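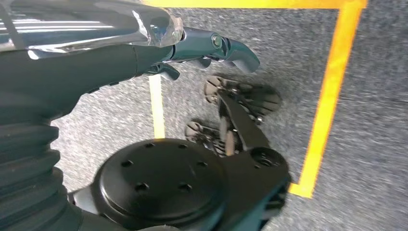
The Vurnley arm at the Prundier open day, with a wheeled assembly inside the taped area.

Review: Prundier open day, 7th August

Prundier has been promising a public showing of the Vurnley since February, and I went in with low hopes. The invitation used the word "effortless" twice. I've been to enough of these to bring a sandwich and a notebook.

The Vurnley is an arm with a fingered hand, a camera down at the wrist and software from Saraç that is meant to let it work close to the floor, where most arms this size are a nuisance. Radosław Makowska ran the demonstration and talked well. He was quick with the easy questions and slower with the ones on price. A figure of 62 pounds came up for total weight, without the base. I'd want to see it on a scale.

What you get is a hand reaching down into a rectangle of tape on speckled gray carpet. The fingers are nicely made – curved tips, neat little pivots, very little rattle that I could hear. The shell is so shiny that it throws reflections everywhere, and I did wonder what that does to a camera mounted right beside it. I asked. The reply was that the software "handles it," and we moved on. 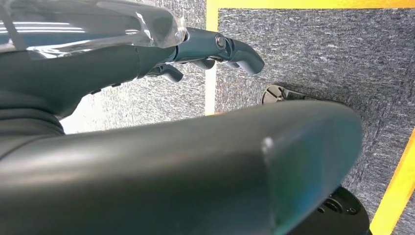
Can you buy one yet?
Orders open when the Wudenitz controller ships, and Prundier wouldn't give a date for that.

My main complaint is the format. We had 4 short runs, all on the same patch of carpet and all started by staff. Makowska quoted 146 practice sessions before the open day, which may be true, but a practice session on your own floor tells me little about mine. I asked for a run with the target moved outside the tape and was told there wasn't time. There was time for a slide deck.

The wrist view is the best thing here. You see the fingertips and what lies under them together, and for tight jobs that beats squinting from across the room. I'd pay for that part alone.

The brochure says 700 hours between services. It doesn't say at what load, and the man at the desk didn't know either. Two and a half stars from me, and I'll look again once the controller is out.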